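3.2 Mixed household items in shared bins

The second part of the study looked at what people put into a shared bin when they were given no sorting rule. Most earlier work on household storage starts from the closet or the drawer, where things already have a place. We were more interested in the large open bin that stands near a door or at the end of a table and takes whatever is in hand. Participants at the Rillholm and Olthorpe sites each received a gray open-topped bin and were asked to use it as they liked through March. Bins were emptied and recorded at the end of each week.

Across both sites, 1,009 items were recorded. We coded each item for material, for whether it kept its own shape when set down, and for whether it normally belongs to a pair. Coding followed the Doucet scheme with one change: packaging that still held its contents was coded as packaging, and the contents were not entered separately. Temitope Ezeani coded the full set, and a second coder repeated the Olthorpe portion. Disagreements were mostly over soft items with a stiff part, such as padded cases, and were settled by discussion.

Items that normally come in pairs were often recorded singly. Mittens and gloves were the most common case, followed by socks and slippers. Figure 5 shows a single orange mitten lying flat on the floor of a bin, with a teal-blue boot-shaped object to its left and a long, narrow blue box along the bin wall. Contents of this kind, in which a soft, flat thing lies near things that hold their form, were typical of what we call a low-fill bin. The items lie on the bin floor and most of each one can be seen from above. In a high-fill bin the soft items tended to work down between the hard ones, and a mitten might show only as a cuff or a thumb.

Boxes behaved differently from everything else. Long boxes were usually placed against a wall of the bin, and they often stayed there from one week to the next while smaller items were moved around them. Participants told us they did this without thinking about it. One described the box as "the edge of the bin, moved in a bit." Open flaps also mattered more than we expected – a flap that lay across part of the floor could hide a small item completely, and 11 items were first missed in recording for this reason.

Color was not part of the coding scheme, but it came up in the interviews. Participants said they could find a bright item against the gray floor quickly, and several had started to drop dark things on one side so they would not be lost under others. We did not test this and report it only as a comment.

Figure 5. Low-fill bin with a single mitten, a boot-shaped object and a long blue box.
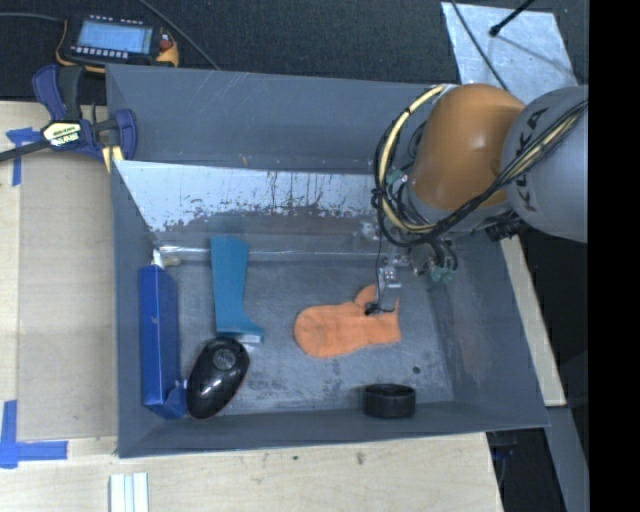 The Lurnau recordings, collected earlier with a smaller bin, were coded again under the same scheme so that the two sets could be compared. Single mittens and gloves were common there too, but long boxes were rare, probably for the simple reason that few of them fit.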